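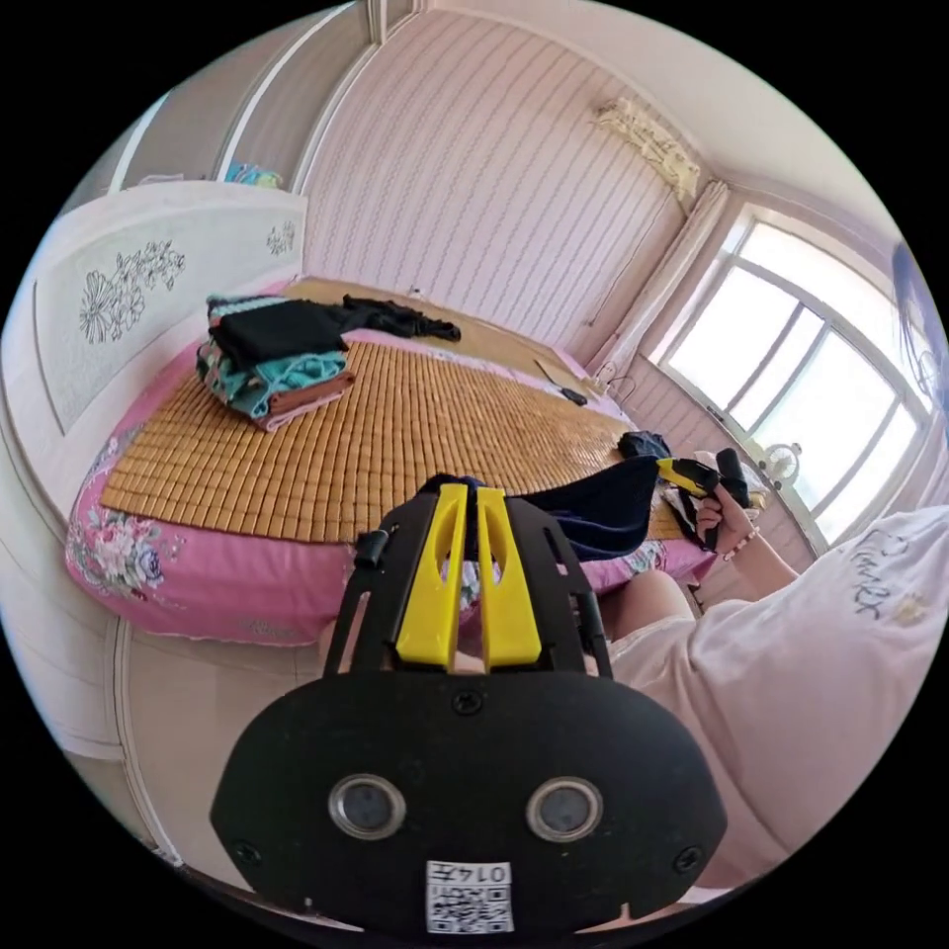

Folding day with the Palirer pair. Bamboo mat, black clothes, strong window light.

Palirer hand-held grippers, the black one and the yellow one
Reviewed by Imelda Tolentino, Cabanatuan
Thursday, February 20, 2025

Quick one, I have another batch to start after lunch. People keep asking which of these two to get, so, my notes.

What I have: two Palirer hand-helds. Black body with the long yellow paddle fingers, and the older yellow body with black parts. Before that we ran the Domalby for most of a year. All the work is cloth. Shirts, sheets, towels, shorts. If you do boxes or bottles your mileage will be different, skip to the end.

Fingers first. The long paddles are the reason to buy the black one. Tapered, with an oval hole up near the tip, and they get under a flat hem without you scooping at it three times. Domalby fingers were short and fat and I was forever pushing the cloth around before I got a grip. On a thin T-shirt the difference is huge. On towels, hardly any. On a bedsheet corner, paddles again, easy.

Downside, they flex. Pinch something thick like a jeans waistband and the tips splay out and you lose it. I now grab waistbands deeper in. Works ok, looks ugly in the recording.

Weight. Black one is 700 grams on my kitchen scale. Fine for the first 30 minutes. After that my wrist knows. Lovely Evangelista works the other side of the bed from me most days and she switches hands halfway through, I can't, my left hand is useless. We both sit down for the low stuff now. Should have done that from the start.

Trigger. Good. Smooth pull, no click, closes evenly. The yellow one is stiffer and has a dead spot right at the begining of the pull. You get used to it. Then you pick up the black one and squash everything for ten minutes.

Cameras. Very wide. You get the bed, the walls, the ceiling, your partner's knees, everything. Good for knowing where you are in a room, less good for small detail at the far end. Bright windows blow out completely, I lose whatever is outside and sometimes the edge of the curtain too. The Domalby coped better with windows but saw so much less that I don't miss it. If you can turn so the window is at your side, do it. Curtains half closed also helps.

Dark on dark is the real problem. Black shirt on top of navy cloth and playback is mush, can't tell a sleeve from a collar. Lay them apart on something light. The bamboo mat is great for this, plain color, cloth slides on it nicely. Floral sheets are ok but busy.

Sticker with the code on the front of the housing: keep it clean. Hand lotion got on ours and the Dasunier controller would not pair till I wiped it. Lost a whole morning before Lovely thought of it.

Speaking of Dasunier. Controller is sold seperately, wich annoyed me. Setup is fast once both grippers are paired, but pair them one at a time. Doing both together it mixed up left and right and I had 70 clips labelled backwards. Fixed by hand. Never again. Battery gets us through a morning and no further, bring the charger.

Total so far, 261 clips on the black one. Dropped frames in four of them, all on the same day, all with the cheap cable. Used the cable that came in the box after that and no more trouble.

Noise: none really. Heat: housing gets warm near the back after a long run, not bad.

Things I would change
- stiffer tips, or a second set in the box
- a strap. Over 30 dollars for a strap is silly
- printed manual in bigger type please

Yellow or black? For clothes, black. For heavier stuff, towels, blankets, thick pants, I still pick up the yellow, it pinches harder and I don't baby it. If you work in pairs, one of each is a decent setup, just mark your clips so you know who had what.

Boxes and bottles people: Lovely tried the black one on her shampoo bottles and the paddles slipped on anything round and smooth. She put rubber tape on the inside, got better. Took it off again for the shirts cause it drags.

4 out of 5. Would be 4.5 with the strap. Will update when the replacement tips arrive, ordered two pairs last week.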